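Edge-glued maple panel on a perforated bench top: how to fix it down and let it move
Workshop and Tools > Benches and work surfaces

Posted by vasthorpe_bench
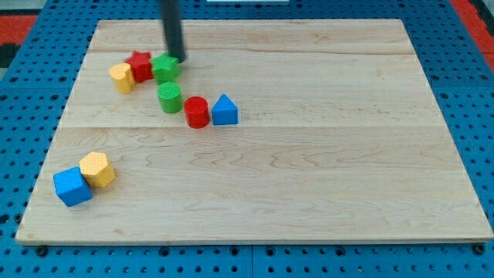
I am trying to settle on a fixing method for a removable maple work surface and would like a second opinion on the amount of clearance to allow. The bench beneath is a steel-framed unit with a perforated metal top, bought from Caltport when they were clearing old stock. The top is flat and stiff but useless for marking out or paring, as small parts catch in the holes and the surface is hard on edge tools. What I want is a timber panel that sits on top, lies flat and can be lifted off when I need the holes for clamping. The arrangement I have in mind is the pale board on the blue perforated surface, made up from planks glued edge to edge, with the two seams running from side to side. The grain therefore runs along the length and the movement will be from front to back.

The panel is 12 mm thick after flattening. The timber was sold as kiln dried and has been indoors since September, stickered, in the same room as the bench. The room is heated on working days only and gets noticeably damp by the end of winter. I do not own a moisture meter.

Specific points I would like help with:

Whether to bolt through the panel into the perforated top, or to hold it by the edges with stops and leave the panel itself undrilled.

If bolted, whether slots are needed at every fixing or only at one side.

Whether both faces need the same finish. I had planned to oil the top and leave the underside bare, on the grounds that it will never be seen.

Whether I should fit battens across the underside. I would prefer not to, as they would lift the panel off the metal and I would lose the support of the top.

I have read the older thread on breadboard ends and do not think it applies, as there is no room for them at this thickness.

Edit: the steel top is dead flat as far as I can tell with a straight edge. Holes are on a regular pitch and take an M6 bolt with a little slack.

Posted by Muriithi Joinery

Taking your points in a different order, as the finish matters more than the fixing.

Finish both faces. A thin panel with oil on one side and bare wood on the other will take up moisture faster through the bare side, and the bare side will swell first. On a thick bench top you might get away with it. At your thickness it will cup, and the edges or the middle will lift depending on which face is ahead at the time. Use the same product, the same number of coats, and apply them on the same day if you can. Include the end grain, which takes up and loses moisture faster than the faces. Stand the panel on edge or on painter's pyramids while it cures so that air reaches both sides.

Your bench makes this slightly easier than a solid top would. The perforations let some air reach the underside, so the two faces will be closer to the same conditions. It is still worth lifting the panel off now and then in the damp months and leaving it on edge overnight.

On fixing, I would not drill the panel at all. Use stops. Cut short blocks or use low-head bolts with washers in the perforated top, placed just outside the front and back edges, and let the panel sit between them. Paring and planing push the work sideways and forwards, and stops deal with that perfectly well. Weight deals with the rest.

Set the clearance according to the season. If you fit the stops in a dry, heated spell, the panel is near its narrowest and you need a gap in front of it. If you fit them at the end of a wet winter, it is near its widest and you can set them closer. For flat-sawn hard maple the usual working figure is in the region of one per cent of the width for a change of three to four points in moisture content. Quarter-sawn boards will move less. Work out the allowance from your own panel width and put all of it at the back, so that the front edge always registers against its stops. If you split the gap between front and back, the panel will creep towards you in use and then knock when you push against it.

Along the length you can treat movement as nil. Stops at the ends can be set to a sliding fit.

Battens: leave them off. A batten glued across the grain will either crack the panel or fail at the glue line. A batten screwed in slots will work, but at 12 mm you have very little depth for the screws, and you lose contact with the steel as you say.

If the panel does cup slightly after the first winter, do not flatten it straight away. Give it a full heating season first. I have seen people plane a top flat in February and then have to do it again, in the other direction, in August.

One more thing on glue. You did not say what you used. Ordinary yellow PVA is fine for this. If the seams stand proud later on and you can feel a slight ridge with a fingertip, that is glue line creep or a difference in movement between neighbouring boards. A cabinet scraper will take it down. Do not sand it, as a sanding block tends to round over the area on either side of the seam.

Posted by zalex_user

Just bolt it. I have a ply top on mine with 2 bolts at each end and it has not moved in years. People worry too much about this stuff. If it bows put something heavy on it.

Posted by flatplate

The post above is correct for ply and does not carry over to solid timber. Ply is cross-laminated and its movement in the plane of the sheet is small enough to ignore for a bench. A panel of edge-glued boards with four rigid fixings at the corners is held across its width, and either the fixings will bend, the holes will crush, or a seam will open.

I agree with most of what Muriithi Joinery has written, with one reservation. Stops alone will not hold a thin panel down if you use a vice or holdfast anywhere near the edge, or if you lever against it. If you do any work of that sort you will want some form of downward hold. There are ways to get it without locking the panel.

Slotted holes at the back, round holes at the front. Drill the front fixings as plain clearance holes, counterbored so the heads sit below the surface. At the back, make each hole a slot running from front to back, the width of the bolt shank and long enough for the movement worked out above. Fit a washer under each head and a locking nut below the perforated top. Tighten until the washer just grips, then back off a quarter turn. At 12 mm you have room for a shallow counterbore only. A low-profile M6 cap head with a thin washer is the thickest thing I would try to sink, and I would want at least half the thickness of the board left beneath it.

Edge clips. Plough a shallow groove in the back edge of the panel and let a bent steel clip, bolted to the top, enter the groove. The panel is then held down but free to slide in and out on the clip. This is the method used for fixing table tops to their rails, laid on its side. Keep the groove in the lower half of the edge so the wall above it is not too thin, and do not make it deeper than it needs to be.

Of those I would use the clips. They leave the working surface free of metal, and the panel can be taken off by removing the front stops only and drawing it forward. With the bolts you will be reaching under the bench with a spanner each time, and you did say it has to be removable.

On hole spacing: choose the positions from the perforated top first and transfer them up to the timber, never the other way about. Small errors in the wood can be taken up with a round file. The steel cannot be altered so easily. Pointed transfer screws set in the holes you intend to use will mark the underside accurately if you lower the panel onto them against a fence and tap it with a mallet.

Steel against maple in a damp room will stain the wood grey or black if the paint is worn through at the edges of the holes. Paste wax on the metal is sufficient. Renew it when you lift the panel.

Posted by vasthorpe_bench

Thank you, that is clear. I will go with stops at the front and ends and clips in a groove at the back, and oil both faces. I do use a small vice, bolted to the left-hand end of the bench, so the point about downward hold is relevant.

The glue was yellow PVA. The boards are a mixture, mostly flat-sawn, and I did not keep a note of the order they came out of the stack. I will use the larger allowance.

One remaining query, if anyone has measured it: does a hard-setting oil on both faces reduce the total movement over a year, or does it only slow it down? The tin says it "stabilises" the timber and I am inclined not to believe it.

Posted by flatplate

It slows it. Given a whole damp season the panel will reach nearly the same moisture content with the oil as without. The benefit is that short swings of a day or two are smoothed out and the two faces stay in step. Keep the full allowance at the back.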